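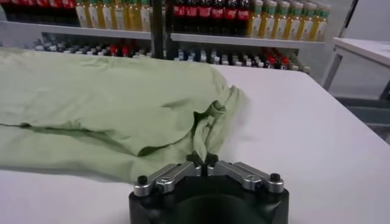

Pale green garment on the white sorting table, with the drinks shelving behind.

Ullham Clothing Exchange
Progress report to the Griffiths Fund, second period, to the end of May
Prepared by Mererid Edwards

Where we are

You asked for a shorter report this time, and for fewer adjectives. I have done my best with both.

The grant covers the sorting table, the folding and sizing work, and the first set of rails at Dollwood. The table is in use every morning we are open. The folding is going better than it was. The rails are late, and there is a section on them below that I would like you to read in a forgiving mood.

The sorting table

In the last report I said we had asked for a white tabletop and that Emlyn Humphreys thought it was a mistake. His view was that it would look like a crime had been committed on it within a week. My view was that we had spent the whole winter sorting navy sweaters on a dark brown table and sending them out with holes in them. We got the white one.

It does what we hoped. Pale fabric is still the hardest to judge under the lights we have, and a light green top on a white surface takes a second look before you can tell a crease from a stain. Dark clothes are easy now. Emlyn wipes the table down at the end of each session and has not mentioned crime scenes since, though he did move the pen pot to the windowsill after one incident with a marker.

The table stands in front of the drinks shelving, and there it will stay for the length of our agreement with the shop. We were offered the stockroom corner on the understanding that juice has seniority. When the shop needs to get to the bottles, we pull the table forward, wait, and push it back. I had put this down in the risk register as "minor." I would now put it down as "minor, but often."

Folding and sizing

Clothes arrive in bags, and they arrive the way clothes in bags do. A garment comes out in a heap with one end twisted up, and the first job is simply finding out what it is. We had been trying to do everything at once: flatten it, check it, size it, fold it and argue about it. The new order is as follows.

Find the collar or waistband and lay it toward the back of the table.
Pull the garment flat from the far edge forward.
Check front, turn, check back.
Read the size label, or measure if it has been cut out.
Fold to the width of the card template and stack.

The template was Emlyn's idea. It is a piece of stiff card. He made the first one from the back of a calendar and it lasted most of a month before it went soft at the corners. He has since made 2 more and numbered them, which I feel shows ambition.

At the start of the grant a sorter was getting through 13 items in a half-hour sitting. It is now 20, on a bag of ordinary mixed clothing. Bags with fitted sheets in them are not ordinary and I have left them out of the figure. We do not collect bedding. We say so on the poster, on the door and on the bin itself, and we now own a great deal of bedding.

Soft, thin fabrics remain slow. They slide, they bunch, and they will not hold a fold long enough for you to reach for the next thing. We tried clips, which left marks, and we tried a weighted ruler, which worked but kept being borrowed for the window blind. The current method is to fold thin items in half the long way first and only then use the template. It is slower than I would like and I have not found anything better.

What goes out

Children's coats and school trousers leave almost as soon as they are folded. Adult tops sit longest. We have roughly 17 storage crates of them, and more than a few are in shades that were clearly popular for one spring and regretted by the fall. I mention this so that you are not surprised when you visit and are offered a sweater.

Creased clothes are not taken. This was the one finding in the first report that you queried, so we paid closer attention to it. Tops put out straight from the bag were picked up, looked at and put back. Similar tops, smoothed and folded, went home with somebody. I cannot claim this as a proper study. I can say that we no longer put anything out straight from the bag.

The rails

The rails were ordered from Plorum in good time. They came in good time too, without feet. Plorum sent the feet. The feet were for a different rail. Emlyn spent an afternoon establishing that no amount of optimism would make them fit, and they have gone back. The replacement set has been promised, and the Dollwood hall has kindly agreed to go on storing a number of long metal poles behind the piano.

Until the rails are up, Dollwood is working from crates on trestles, so people there have to dig. Digging undoes the folding. I would ask that the Dollwood target be looked at again once we have had one full period with the rails standing upright.

Money

We are under budget on the table and level on folding supplies, card being cheap and calendars free. The rails line is fully committed. There is an unplanned cost for laundering, after a run of bags that had been kept in somebody's garage, and I have moved a small amount across from printing to cover it. The poster can manage without a second color.

Next period

Get feet. Stand up the rails at Dollwood. Move the adult tops through, by offering them at the Ullham summer sale if they will have us. Add a lamp over the left end of the table, where the light is poorest and the pale fabrics always seem to land. I would like your agreement to take the lamp from the underspend on the table, and have attached a quote.

If you are coming to see us, mornings are best. The afternoon delivery for the shop comes at two, and you would spend your visit holding one end of a table.

M. Edwards
Ullham Clothing Exchange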